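3 工位设备的选型与预算编制

3.1 任务范围

本节讨论藤编筐拆叠与码放工位的设备采购方案。工位由 Peltdale 仓储点提出需求，处理对象为矩形编织筐，筐壁有缝隙，筐口带编织粗边，空筐平时套叠存放。预算按单臂、双指夹爪的配置编制，作业台面及所处理的两种颜色的筐见图3。
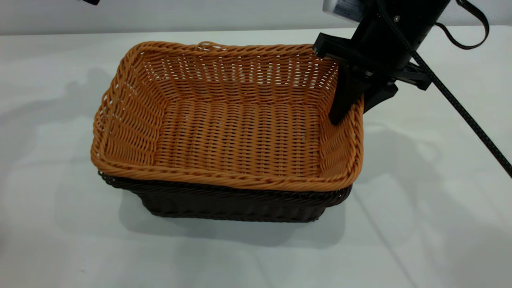
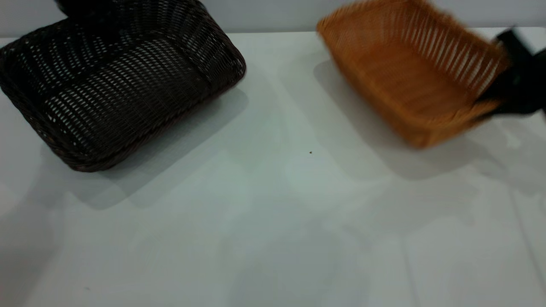
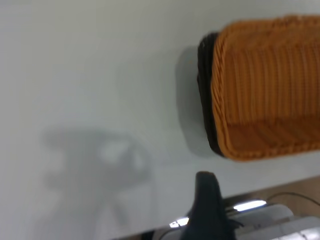
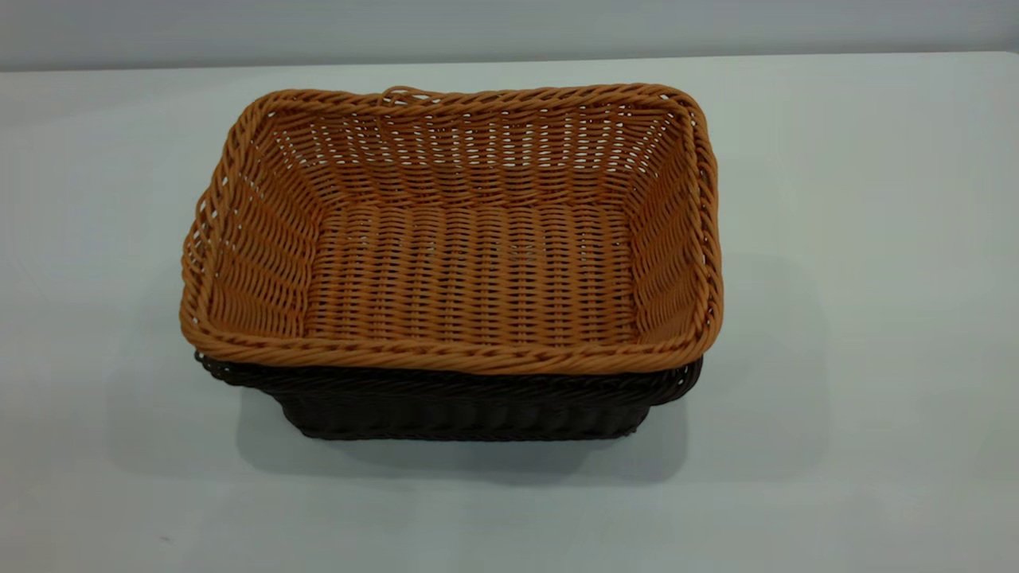
图3 作业台面与编织筐。四幅图中均可见橙褐色筐。

编制这类工位的预算时，应当先定机械臂还是先定夹爪？

先定夹爪。夹爪的开口行程、指长和自重决定了末端负载，末端负载确定之后，机械臂的型号范围才能收窄。若先按价格选定机械臂，后续更换夹爪时常要重新核算负载余量，已签的合同也难以调整。

3.2 需求参数的确定

需求参数由 Inmaculada Aguirre 与 Fulgencio Barrios 在仓储点现场测得。两人记录了筐的外形尺寸、空筐重量、筐口粗边的厚度，以及套叠后上下两筐粗边之间的间隙。最后一项对夹爪选型影响最大：夹指须从上筐内侧和外侧同时夹住边沿，外侧夹指如果过厚，会碰到下筐的边沿，把下筐一并带起。

空筐重量很轻，负载本身不构成限制。限制主要来自臂展。操作人员希望筐拆开后并排放在台面上，中间留出间距，机械臂的可达范围因此要覆盖整个台面宽度，并能在台面远端保持夹爪竖直向下的姿态。按这一要求，初选名单由 9 个型号减为 4 个。

编织材料还带来一个不便量化的问题。筐壁受夹后会变形，同一批次的筐，边沿高低也不完全一致，个别筐的藤条端头会翘出。我们没有为此增设力传感器，而是在询价文件中要求夹爪的夹持力可分级设定，并要求供应商用我方提供的筐做一次现场演示。

3.3 询价与比较

询价文件于八月发出，收到两家供应商的完整报价，分别来自 Wandberg 和 Stukine。Wandberg 的报价包含机械臂、控制柜、夹爪和首年维护，夹指为标准件。Stukine 的机械臂单价较低，但夹爪需另购，控制软件按年收取授权费。

Benito Casado 将两份报价折算到同一使用年限进行比较，年限取 7 年，与仓储点现有输送设备的折旧年限一致。折算后两家的差距明显小于首期付款的差距。造成这一变化的主要是软件授权费，其次是备用夹指的价格。非标夹指每次补货都有最低订购量，而该工位一年用不了那么多。

安装费用在两份报价中的口径不同。Wandberg 的安装费含台架固定和布线，Stukine 只含设备就位与通电。我们按仓储点自有电工的工时补齐了后者缺少的部分，补齐的数额约占其报价的百分之四。

3.4 容易漏列的项目

初稿预算由 Nicanor Salcedo 审阅，退回修改一次。他指出的漏项多为单价不高的辅助物料和服务：

相机支架及其备件；
走线槽、扎带和耐弯折的电缆；
台面覆盖材料的更换；
夹指接触面的耐磨垫片；
操作人员培训期间的替班工时；
搬入设备时临时占用的通道和叉车台班。

这些项目合计占总预算的比例不高，但多数不在设备合同之内，若不单列，只能从维护费中支出，第二年的维护预算会随之失真。修改稿将其合并为“辅助设施”一项，由仓储点直接采购。

相机数量也作了调整。初稿只列了一台固定相机。讨论后增加了腕部相机，理由是筐口粗边靠近夹指时，固定视角容易受夹爪遮挡。增加的费用中，相机本体占小部分，标定工时和腕部走线占大部分。

3.5 分期安排

采购分 2 期进行。第一期购置一套机械臂、夹爪、相机和控制设备，安装在现有台面上，只处理空筐的拆叠与码放。第二期是否追加第二套设备，取决于第一期的工时记录，评估由 Inmaculada Cifuentes 负责。评估所需的记录项在签约前已经写入验收文件，包括每班处理的筐数、人工介入次数、夹指更换时间和停机原因。

第一期的付款节点与演示、到货和验收挂钩，验收款在连续运行期满后支付。两家供应商对这一条款都提出过缩短运行期的要求，我方未予同意。作为交换，到货款的支付期限有所提前。

第二期预算目前只列估算值，不锁定供应商。若两期选用不同厂家的机械臂，控制软件与备件将无法共用，这部分额外支出已在估算值中计入。Pacheco 仓储点也提出了类似需求，其筐型较小，夹指尺寸需要重新确定，相关费用不在本节预算之内。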